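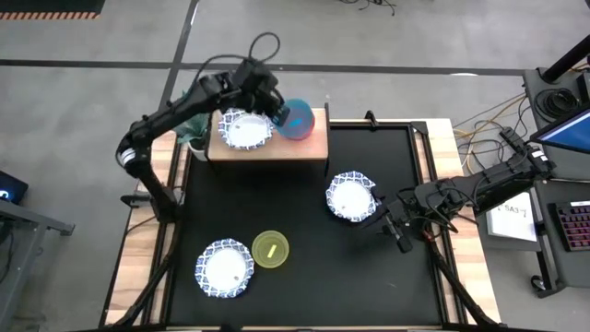 **mossy_kettle:** Made the cold peanut noodles again for our August block potluck and they went SO fast! Recipe fed 6, so I tripled it (and still came home with a clean pot). Rinse the noodles, sauce at the last minute.

**dobson_dan:** Last minute? No way. Mine sit overnight and soak it all up, so good!

**mossy_kettle:** Overnight they turn to paste, Dan!! Thin it with lime at least.
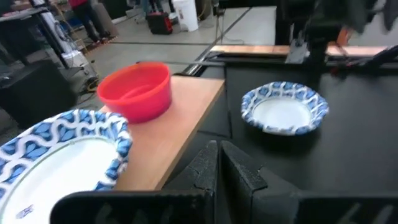

*patterned plate, red bowl behind*

**ponine94:** Team overnight, but with rice noodles. Yen-ting Hsueh brought hers to the Wodham picnic and I had three helpings.

**dobson_dan:** See!
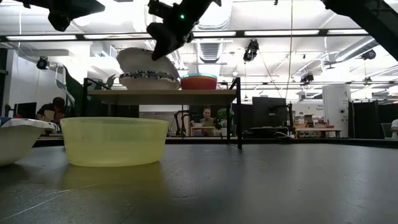
**Potlucks & Picnics › Side dishes**

**mossy_kettle:** Rice noodles I'll give you. Wheat, never. Does she use sesame oil or just peanut butter?

**ponine94:** Both, plus a splash of pickle juice. Try it!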